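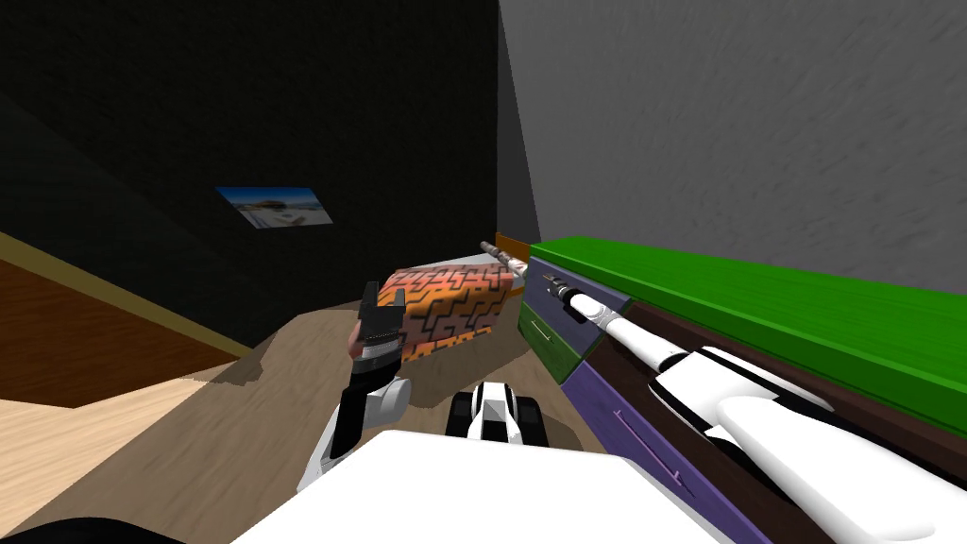
Will there be opera at the Watkins this spring?

There will, and it's a brand new one. The company is Vasto Opera, the piece is called Porko, and it opens in May.

1672 shares

March 7, 2022

I've been sitting on this one for a while, so forgive me if I type fast. Vasto finally put out its spring announcement this morning, and the big item is a full staging of Porko at the Watkins Theater in downtown Dernport. Four performances, full orchestra in the pit, chorus of grown-ups plus a small kids' chorus in the second act. The last opera I saw at the Watkins was a Barber of Seville with one piano and a door that wouldn't close, so you can guess how I feel about the word "orchestra."

The music is by Korkor Asamoah, who wrote that set of harbor songs the Dernport Singers did a few seasons back (I still have the program somewhere). She's been working on Porko through two workshops, and I got into the second one. We heard most of act one with piano and a couple of scenes from act two. My favorite was a long quarrel between two sisters over who gets to tell their father that the pig is missing. They sing over each other for ages, and then the bass clarinet line, which was just somebody's left hand on the piano that night, creeps in under them and the whole thing slows down. I walked back to my car humming it.

And the pig, yes. Porko is a pig. The story takes place in a market town in 1672, the week of a fair, and the prize animal has gone missing the night before the judging. The mayor blames the miller, the miller blames his daughters, and a traveling actor who has been dead broke since the overture offers to go on in the pig's place. It's a comedy for about an act and a half. After that it gets sadder than you'd expect, and I'm not going to spoil the reason.

Indrek Ozoliņš is directing. He did the Magic Flute with the laundry lines that half of you loved and the other half wrote to me about. I caught him on the phone for ten minutes and asked if we were getting period costumes or everybody in raincoats. "Some of each," he said, and laughed, and then wouldn't say another thing about it. He did tell me the fair will be built on a slope, with the chorus coming up from below the back of the stage, so you'll hear them well before you see them. I like that idea a lot. The Watkins has a dead spot on the left side, though, and I hope somebody walks around in there during rehearsal and listens.

Now the casting. Jacinto Huerta sings the actor, and I'm thrilled — he has the kind of tenor that can be silly without getting ugly, and he can move. Pouran Nazari is the older sister. She was the best thing in last year's concert of Handel scenes by a mile, and the part was rewritten to sit a little lower for her after the second workshop. Katsuhiko Ichikawa conducts. The younger sister and the miller haven't been announced. I've heard a name for the miller and I'm keeping it to myself until there's a contract.

I asked Ichikawa how hard the score is. "The notes are fine," he told me. "The counting is terrible." He says there's a dance in the fair scene where the chorus and the orchestra are in different meters for several pages, and he's asked for extra rehearsal just for that. Good! Please take all the rehearsal you want. We've all sat through the other way.

A word on tickets, as that's what my inbox is going to be full of by lunch. The Watkins has 1080 seats, and Vasto is holding back 500 of them across the run at the lowest price, spread over all four nights. Those are sold at the box office window only, no phone, no website. Everything else goes on sale online first to subscribers and then to the rest of us a week later. Prices weren't in the announcement. I've asked, and I'll update this when I hear back.

It's sung in English with titles above the stage, which I'm glad about even in English, especially for those quarrel scenes. Running time is supposed to be a little over two hours with one intermission. There's also a shorter afternoon version for schools, with Huerta talking the kids through the plot between numbers. Vasto expects around 1000 students to come through for that, and teachers should call the education office directly and skip the general line.

I do have one grumble. Four performances is a short run for something this long in the making, and two of them run up against the Dernport boat show, when parking downtown gets silly. I asked whether a fifth night was possible and got a polite "we'd love that," which in my experience means the money isn't there. If the first nights sell well maybe somebody will find it. New operas so often get one run and then go in a drawer, and I would hate for that to happen to this one before people from out of town even hear about it.

Still, a new piece, a local composer, a real pit band, and Huerta pretending to be a pig. I've already promised my sister a ticket and she doesn't even like opera (she likes pigs). I'm going to try to sit in on one of the early orchestra rehearsals, and if they let me in I'll write up how that dance is going.

Correction: I first wrote that Nazari was singing the younger sister. She's the older one. Thanks to the three of you who emailed before I'd finished my coffee.

9 comments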